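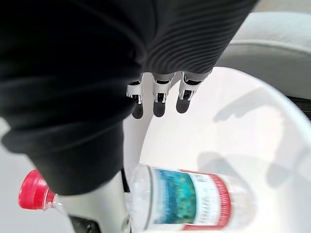
Wrist camera view useless once we put a sleeve on the hand — fix before open day?

Asked in: Grippers and end effectors
Tags: wrist-camera, three-finger hand, covers, demonstration

We have an open day in May and I am responsible for the pick-and-place table. The arm is a Trarden with a three-finger hand and a small camera at the wrist. The task is to pick up a plastic water bottle lying on its side and put it down in a marked area. Visitors stand behind a rope and watch both the arm and a monitor showing the wrist camera.

Last year the hand ran bare. This year we were asked to cover the hand body because the wiring is exposed, so we made a sleeve out of black ribbed knit fabric. It covers everything down to the base of the fingers. The fingers themselves move freely. The sleeve is held at the top with a hook-and-loop strap and has nothing holding it at the bottom.

Problems, in order of how much they bother me:

1. When the hand tilts, the fabric drops into the camera view and takes up the upper left and most of the top. The image attached to this question is typical. The detector still finds the bottle in most poses but the confidence jumps around.

2. The white surfaces under the bottle are bright. The camera is on auto exposure and I think the black fabric is pulling it up, so the white goes close to blown out. The hand also throws a shadow on the white that the segmentation step sometimes treats as an object.

3. The bottle is transparent. We grasp near the label because that is the only part the depth estimate gets right.

I ran 30 picks with the sleeve and had 21 good ones. Without it I don't have a recent number, but it was better than that. The demonstration has to run unattended by me for part of the afternoon, with Meinir Morris from our office pressing start.

Questions: is there a standard way to keep a soft cover out of a wrist camera? Should I mask the fabric in software, or is that asking for trouble? And is a clear bottle a bad choice for an open day?

Software is Rindeo, the version before the current one. I can't upgrade before the event.

3 answers, sorted by votes

Answer 1 (accepted)
from Dilwyn Sayce

Take the exposure problem first. Turn off auto exposure. Set the arm at the pre-grasp pose with the room lights as they will be on the day, adjust by hand until the white area around the bottle shows some shading, and lock it. Do the same for white balance. If the room has windows, do this at the time of day the demonstration will run, or close the blinds and leave them closed. A large dark region in the image will push most auto exposure routines up, and with a loose sleeve that region changes size as the wrist turns. This alone could account for the confidence jumping around.

For the fabric, the cover has to be fixed at the lower end as well as the upper end. A strap at the top only lets the material slide down and bunch into a roll, and you can see that roll in your image, just over the bottle. What we do:

Cut the sleeve shorter than you think. It should stop above the first finger joint at full extension. Check it again with the fingers closed.

Sew a flat elastic into the lower hem and fasten it to the hand body at two points, one on each side of the camera's line of sight. Do not fasten it to the fingers.

On the camera side, replace the knit with something stiff. A thin plastic collar with a cutout works. The knit can cover the rest.

Run the full wrist range by hand before running it under power. Look for any pose where fabric gets between the finger joints. Your image shows metal pins at the joints and a ribbed knit will catch on those sooner or later.

I would not mask in software for this. A fixed mask assumes the obstruction is fixed, and yours hangs. If you make the mask big enough to cover every position of the fabric you lose a good part of the view, and on some poses that is the part with the bottle in it. Once the collar is on, a small fixed mask for the collar is fine.

On the shadow: move the light. A single lamp overhead gives you a hard outline of the hand. Two diffuse lamps from the sides, or one bounced off the ceiling, will soften it enough that the segmentation leaves it alone. You can also raise the minimum contrast threshold, but do the lights first.

The clear bottle is all right if you keep the label on and facing up. The one you have carries a barcode and a red stripe on the label, and the cap is bright red as well. Those are good features. I would use the red to get the orientation of the bottle and then grasp at a fixed offset from the cap. That takes the transparent part out of the problem. Keep two or three identical bottles ready, all with the cap tight.

For unattended running, lower the speed and give Meinir a written restart procedure of one page. Include what to do when the arm stops with the bottle held. In my experience that is the case people leave out.

Comments:

Asker: Exposure locked this morning. Confidence is steady now except at the far end of the tilt. Making the collar next.

Dilwyn Sayce: The far end of the tilt will be the fabric. If the collar is late, limit the wrist angle in the approach and leave it at that for the day.

Asker: Collar is on, printed at 16 mm deep. The first version was deeper and showed at the bottom of the image. Have not repeated the 30 picks yet.

Answer 2
from wynne_bench

Put a round white tub or something under it and it looks better for visitors. Also maybe a different color fabric? We had a gray cover on a Fumano arm and never had this.

Comments:

Asker: There is already a round white basin under the fingers, see the image. It is part of why the exposure is hard.

wynne_bench: ok, missed that. Gray still worth trying.

Dilwyn Sayce: A mid gray cover would help the exposure if you had to stay on auto. It does nothing about the fabric hanging in the view.

Answer 3
from tallis_k

Agree with most of the accepted answer. Two additions.

First, in the older Rindeo versions the exposure lock is not kept after a camera reconnect. If the cable is pulled or the controller restarts, it goes back to auto without a message. There is a discussion of this in thread 1166. The workaround is to set the value again in the start script, before the first move. Put it there now, or Meinir will restart the system in the afternoon and you will be back to the original problem with no indication why.

Second, consider not showing the raw wrist camera on the monitor. We showed ours at a visit last year and most of the questions were about the picture moving. A fixed camera on a stand, showing the whole table, was easier for people to follow. We kept the wrist view as a small inset for the ones who asked.

On masking I partly disagree. If the fabric is much darker than anything else in the workspace, a threshold mask computed on each image can work, since it follows the fabric. It will also remove the dark fingertip pads, so check whether your grasp step needs those. Ours did.

Comments:

Asker: Thank you, the reconnect issue is real. I pulled the cable and it went back to auto. It is in the start script now.

tallis_k: Check it after a full power cycle too. The order of startup is different.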